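Search the notebook
Go

Workbench notebook, January, evening

Back at the bench after the holiday break and the Brenircombe board is still only half textured, so tonight was filler and a lot of waiting around for filler to dry. Writing this up now while I still remember the mix, and so Aleksi can stop texting me for it.

The river section first. I cut the banks shallower this time. On the last board we had a lovely steep bank that looked great and tipped over every single base that came near it (Irja's cavalry spent most of the game lying on their sides). A 28mm base needs somewhere flat to stand, so I've put a ledge along the whole east side, wide enough for one rank. Two ranks would be better but then the river turns into a ditch and the scenario falls apart.

Filler mix that worked: 500 ml of ready-mixed wall filler, a good squirt of white glue, brown craft paint until it looks like cheap chocolate pudding, then sand by the handful. I went too heavy on the sand in the first batch and it dragged off the foam in lumps. Second batch spread fine with an old store card. I'm leaving it overnight no matter what it looks like at bedtime, Raimo, before you say anything.

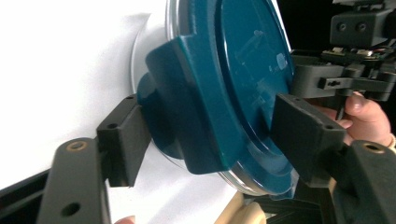 Troops and counts

Tapio wants the full Lellulard garrison on the table, which by his list is 12 units a side. I've got 7 painted. Bhavana has offered three of hers if we don't mind them being the wrong war by a few decades, and I don't mind one bit, they're blue coats and from across the table blue is blue! Tapio minds. We'll see who wins that one.

Tried the new basing texture on one strip of skirmishers. It dries darker than the board, so either the bases get a drybrush of tan or the board gets another wash. Bases are less work. Did two, liked them, did the rest of the strip, then found I'd glued one guy facing backwards. He can be the one who heard something.

Rules stuff

Played through the bridge fight solo while the first coat was drying, using the Turunen sheet with our changes penciled in. Notes:

Crossing takes a full move and stops you dead on the far side. Feels right. Defender gets one good volley and then it's a shoving match.

Morale at the bridge is still too forgiving. My attackers got thrown back four times and came on again like it was breakfast. Try a minus one for each repulse and see if it drags.

Artillery on the hill can see everything, and I mean everything. Either the hill comes down a layer or I plant trees on it. I have a bag of trees. Trees it is.

Whole thing ran nine turns, which is too long for an evening at Finddale, where they start stacking chairs around us at ten. If both sides start one move closer I think we save two turns and lose only the boring part where everyone marches.

Still to do

Second coat on the west bank.
River varnish, thin layers, and this time cover it so we don't get cat hair in the water.
Road: try the tile grout Bhavana gave me, test on scrap first.
Ask Raimo if the board still fits in his car with the ledge on.
Print two clean copies of the sheet.
Reply to Tapio about the blue coats. (Later.)

Comments

Raimo Savolainen
It'll fit if the back seats go down. I was going to say leave it two nights, by the way. Your kitchen is freezing.

Aleksi
Thanks for the mix. How much is a good squirt though? Mine went rubbery.

Irja Kallio
My cavalry would like to thank you for the ledge. Tapio has been muttering about coat colors all through dinner.

Bhavana K.
Tell him they're reinforcements. Grout wants less water than the bag says.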